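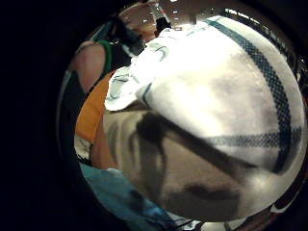
How to Wash Cotton Kitchen Towels So They Dry Dishes Again

Zutitora Home – updated 16th July

A cotton towel that pushes water around a plate usually has a coating on it. The coating is a mix of detergent, fabric softener, cooking grease and minerals from the water. One good strip wash will take most of it off, and a few changes to the weekly wash will keep it from coming back.

What you need

Washing soda
Plain liquid or powder detergent with no softener in it
White vinegar
A bucket or a deep sink
A clean plastic bottle with a cap
A line, a rack or a dryer

Test the towels first

Lay a clean, dry towel flat and let a few drops of water fall on it. If the drops sink in right away, the towel is fine and only needs a normal wash. If they sit on top as beads, carry on with the soak below. Test one towel from each set. Towels bought at different times can behave very differently, even when they have been washed together for years.

New towels often fail this test as well. Most are sold with a finish that makes them feel smooth on the shelf. Wash them on their own before first use, and expect to do it more than once.

Soaking

Sort the towels by color. White towels with a woven colored stripe can go in with the whites if the stripe doesn't bleed. To check, wet a corner of the stripe, press it between two layers of white paper towel and look for color on the paper.

Fill the bucket with the hottest water the care label allows. Add half a cup of washing soda and stir until it is gone, then add a spoonful of detergent. Push the towels under and leave them until the water is cool. Stir now and then. The water will probably turn gray or tan, and old towels can make it quite dark.

Wear rubber gloves for this part if your skin is dry or cracked. Don't use washing soda on wool, silk or anything with a rubber backing.

Wring the towels out and pour the water away. Don't save it for a second batch.

Washing

Put the soaked towels in the machine with nothing else. Use a hot cycle, the normal amount of water and no more than half the detergent you usually use. Leave the softener drawer empty. Add half a cup of white vinegar to the final rinse if your water is hard.

Never mix vinegar with bleach, in the machine or anywhere else. If you bleach your whites, do it on another day and skip the vinegar.

Look through the door during the last rinse. If there are still suds, run the rinse again.

Drying

Shake each towel hard before you hang it. This opens up the loops or the weave and gets rid of most of the creases. Towels dried on a line come out stiffer than towels from a dryer, but they soak up water just as well and the stiffness goes after one use.

In a dryer, use medium heat and take the towels out while the hems are still a little damp. Skip dryer sheets, which leave the same sort of film as liquid softener.

Pressing, if you want to

Most people don't iron kitchen towels and there is no need to. If you like them flat for a drawer or as a gift, dampen them first. Rinse out a small drink bottle, fill it with tap water and make a few holes in the cap with a hot needle. Hold it on its side over the cloth and give it a gentle squeeze.

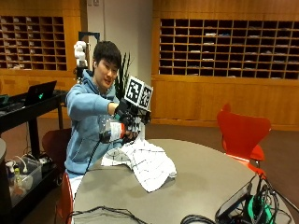 Clear plastic bottle, held on its side.

Roll the damp towel up and let it rest for a few minutes so the water spreads. Then iron it on the cotton setting, starting with the hems – they hold the most water and take the longest.

Keeping them that way

Change the towel every day, or sooner if it has been used on raw meat juices or the floor. Hang it open between uses. A damp towel left in a heap by the sink will smell by the next morning, and the smell is harder to shift than any stain.

Wash kitchen towels apart from clothes and bath towels. Repeat the soak every few months, or whenever the drop test fails. In our house that works out to 2 soaks a year, with one of them in December before guests come.

Towels that still bead after a second soak may be part polyester. Check the label, and move those to dusting.

This site uses cookies to remember your settings. By continuing to read you accept our cookie policy. Accept Manage choices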